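When the arm does not stop: a talk with a test technician in Trandgate

The fault came in the second hour of the shift, and the technician remembers it mostly by the sound. "The gripper closed, then it continued to close," she says. "The motor makes a higher note. I was already walking to the button."

She works for Emberg, in a hall behind the Pawłowska building, where a robot is learning to sort socks and small cloths into plastic bins. Her job is to put out the items, watch, and write down what happens. On 28/03/2025 the robot took a sock, lifted it, and did not obey the stop command from the screen. It went on towards the bins with the sock still in its fingers.

The emergency button worked, and no person was near the table. Still, she did not like it. "A soft stop that comes late is for me the same as no stop," she says. "If my hand is there, I don't care about the reason."

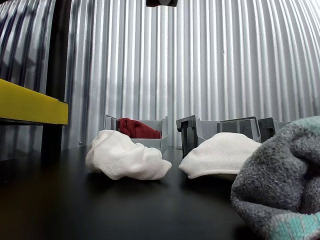
Socks and cloth at the sorting table in Trandgate.

The reason took 15 days to find. The team first suspected the gripper, because fluffy socks leave fibres in the joints. They cleaned it and ran 100 picks without trouble, and they nearly closed the case. Then the fault came back at pick 81 of the next series.

In the end it was the message queue. When the camera program was busy, the stop command waited behind old position messages. The longest delay in the logs was 529 milliseconds. "It sounds short," she says, "but the arm can travel quite far in this time - you should try to stand beside it."

Now the stop command has its own line, separate from everything else, and the arm moves slower when the queue is growing. The sister site in Prustdale has received the same change. She also asked for a second emergency button, on the side where the items are put out. It was fitted in the same week.

I ask if she trusts the machine again. She thinks for some time.

"I trust the button," she says. "With the arm I am polite, and I keep my sleeves short."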